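Lulau opens a knitwear care room at the Leitner building

July

Lulau, the small workshop for repair and care of knitwear, is pleased to announce the opening of its new care room on the ground floor of the Leitner building. The room has 8 tables for sorting, mending and folding, and it will be open to the public every afternoon from 2 p.m.

In the past year our workshop received nearly 3,000 pieces of knitwear. Many of them came with damage from wrong storage, above all from hangers, which pull the shoulders out of shape. For this reason the new room gives much space to folding. Visitors may bring their own sweaters and learn at the table how to lay them flat, smooth the creases by hand and fold them without a hard edge.

The tables have pale tops, so that a dark knit can be checked easily for thin places and loose stitches before it is put away. The project partner Dronent has supplied the shelves, and Tondeo has provided the small scissors for the mending places.

Navy blue knit on one of the light wooden tabletops: 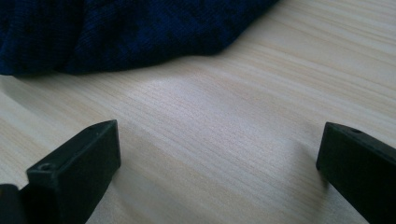 Visiting the care room

Entrance is free. Folding lessons take place at 3 p.m. and last one hour. Please bring clean garments only, at most two per person. The first 200 visitors receive a cotton storage bag.

Repairs can be left at the counter in room 411, where the price is agreed before the work begins.

Press contact: Lulau, press office, Leitner building, room 411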